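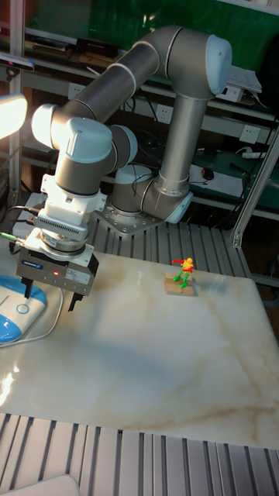 The Klinhom club's arm has six joints. Its gripper is open above the table, and the toy figure stands on its wooden block.

How does a robot arm pick up a toy?

A robot arm is a row of stiff parts called links. Between the links are joints. A joint is a place where the arm can turn, the way your elbow does. Each joint has a motor inside it and a sensor that measures how far the motor has turned.

Count the joints in your own arm, from the shoulder to the wrist, and you will find that some of them can move in more than one direction. A robot joint usually turns in only one. With six joints, the arm can put its tool at a chosen point and also tilt it to a chosen angle.

The part at the end is the gripper. This kind is called a parallel gripper. It has 2 fingers that stay side by side and slide toward each other or away from each other. They do not bend.

The job

Students in the Klinhom robot club are working on a task called Ulex. The arm must lift a small toy figure and set it down in a new spot without tipping it over. The figure has green legs and a yellow head, and one red arm sticks out. An odd shape is harder to hold than a cube. If the fingers close on the red arm, the figure may swing. The square block under its feet has flat sides, so the students chose the block as the place to grip.

The steps

1. Move the gripper to a point above the block.
2. Open the fingers wider than the block.
3. Lower the gripper straight down.
4. Close the fingers until they press on both sides.
5. Lift, move across, lower and open.

Each step is one or more lines in a program. The club's coach, Oana Ursu, asks students to write the steps on paper first and act them out with one hand.

Why practice so much?

A small error matters. If the block is turned a little, one finger touches it before the other and pushes it. The students run the program 10 times in a row, write down each result, change one number and run it again. By July their log had 3,877 lines in it.

Words to know

Link: a stiff part of the arm.
Joint: a place where the arm turns.
Gripper: the tool that holds things.
Program: a list of steps for a machine to follow.

Page updated 07/08/2024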